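February 17, 2020
Dye bench, notes on the indigo vat

Well, the vat is alive again! I left it covered overnight with the heater on low, and this morning it had that coppery skin on top and smelled like a barn (in a good way, Francine disagrees). pH a bit high still, so I'm holding off on more lime until tomorrow.

Test skeins went in at ten. All 16 are the Clivalholm wool, scoured last week with the gentle soap, and I did three short dips each with a good long airing in between. The ones Seraina mordanted with alum came out no different from the plain ones as far as I can see, so that's one job we can skip for indigo. The skein I forgot and left in over lunch is a gorgeous dark navy but it rubs off on everything, my sleeve included. Short dips from now on!!

Weld for the greens: used 200 grams of dried tops to 400 grams of yarn, kept the pot well under a simmer. Rupert likes it hotter and swears the yellow is stronger. We should try it side by side before we argue any more. 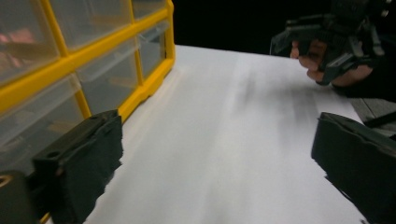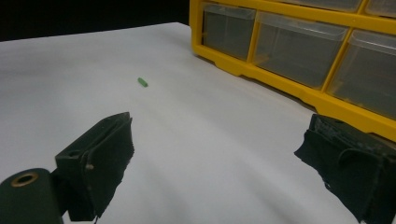
White table, with the small green piece in the second one.

Overdyeing order matters more than I thought. Yellow first and then blue gave me an even leaf green. Blue first came out streaky, and I think I hadn't rinsed the indigo properly, so don't take that as final. Nadja wants a sample of each for the Simodano blanket, with tags on, please, in pencil (the pen bled last time).

Still to do: order more weld, find the lid for the small pot, strain the madder that's been soaking since whenever. Damian has the good thermometer and I need it back before I touch the madder.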